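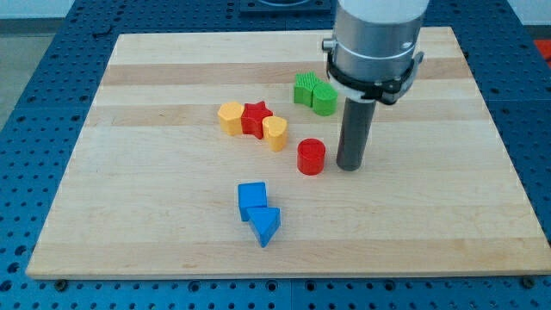
Lenduswood shape blocks – FAQ
Updated 2023-07-28

What's in the set?
Colored shape blocks, small enough for a desk. Red, green, yellow and more. Shapes vary by set – check the list on your order page.

Is the board included?
No. Sold separately, order no. 3584. Pale wood strips, some lighter, some more honey. Every board comes out different so please don't ask us to match one you already have. We can't.

Do the blocks stand up by themselves?
Most of them, yes, on a flat surface. The heart ones can be fussy on carpet. Try a board or a tray.

What are the fine lines on the sides?
Layer lines. Normal for printed blocks, not a defect. You can sand them lightly but the color goes dull where you sanded.

Can I wash them?
Lukewarm water, drop of dish soap, towel dry. NO dishwasher. They warp, and we don't replace warped ones.

And the board?
Damp cloth only. Don't soak it. A bit of plain mineral oil once or twice a year if it looks dry.

What age?
6 and up. Not for little ones who still put things in their mouths.

Lost a block. Can I buy just one?
Yes – write us the shape and the color. Both please! We get a lot of mails that only say "the green one" and there is more than one green.

Are the Inach blocks the same size?
Close but no. Inach is the older line and a little taller. Mixing is fine for free play, for stacking they come out uneven.

Do the colors fade?
In direct sun, yes, over time. Red goes first. Keep them off the windowsill.

Do you do school orders?
From 10 sets up, ask for a price. 100 or more needs lead time, so for a September start write us early in the summer. Late orders go out when they go out.

Returns?
Unused, in the box, with the order number. Singel blocks can't be returned.

Where can I see them before I buy?
The Elov shop has a set out on the counter. Sýkora carries them to but only the boxed ones, ask at the register.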